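Misell M3 cordless air duster review
January 24, 2019

I've been buying canned air for as long as I've had a computer to clean, and I always grumble about it. The cans go cold in your hand, they spit if you tip them, and they run out right when you get to the fiddly bit. So when the Misell went on special in December I finally caved and paid $229 for a cordless one. That's a lot of cans, I know! But I've had it long enough now to have used it on pretty much everything in the house, and I'm a convert.

What you get

In the box there's the duster, a charging cord, a cloth bag and 3 nozzles: a wide one, a narrow one and one with a soft brush collar. The nozzles twist on with a quarter turn and so far none has shot off across the room (my old Plekex did that constantly, and I never did find the small one). The body is the size of a small hair dryer and the grip has a rubbery coating that's easy to hold when your hands are a bit sweaty.

How it goes on a computer

Desktops were the main reason I bought it. Lay the case flat, take the side off and you can get at everything from above. 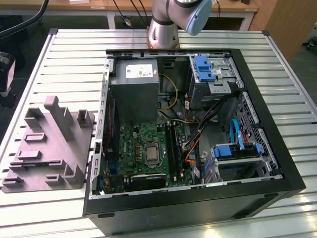 Side panel off, power supply at the upper left and the motherboard lower down.

I use the narrow nozzle for nearly all of it, on the low setting, and save high for the grilles. Two habits worth having: unplug everything first, and hold fan blades still with a finger so they don't spin up while you're blowing at them. Take it outside if you can. The first time I did mine in the study and spent the next hour wiping down the bookshelf.

Cables are where the brush nozzle earns its spot. Dust clings to the sleeves and plain air only moves half of it, but a quick flick with the bristles and it lets go. Power supplies I only ever blow out from the outside – please don't open one up, they can hold a nasty charge. 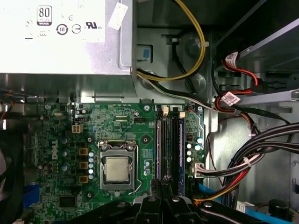 An 80 PLUS Bronze power supply, with the yellow and black wires looping past it.

Everywhere else

Keyboards, obviously. It's brilliant on keyboards. I've also done the window tracks, the vents in the car, the coils behind the fridge, a sewing machine that was packed with lint, and the Espinoza coffee grinder, which had grounds in places I didn't know it had places. The wide nozzle on high will clear sawdust off a workbench in one pass, although you'll want safety glasses for that.

Battery and noise

I get a good solid session out of a charge, enough for a computer and the car, and then it wants the whole evening plugged in. You can't run it while it's charging, which is annoying. The battery is built in too, so when it dies I suppose the whole thing does.

It's loud. High is vacuum cleaner loud with a whine on top, and the dog leaves the room. Low is fine for normal people and nearly fine for dogs.

Misell or Culdale?

I borrowed the Culdale for a weekend before buying. It's $200, a bit lighter, and you can swap the battery yourself, so if that matters to you I'd have a serious look at it. The air felt weaker to me though, and the trigger has no low setting – it's flat out or off. For electronics I much prefer being able to start gently.

Good: strong, steady air, nozzles that stay put, proper low setting
Not so good: slow to charge, sealed battery, the whine

Would I buy it again? Yep, and I've already got my eye on the long bendy nozzle they sell separately for getting in behind the dryer.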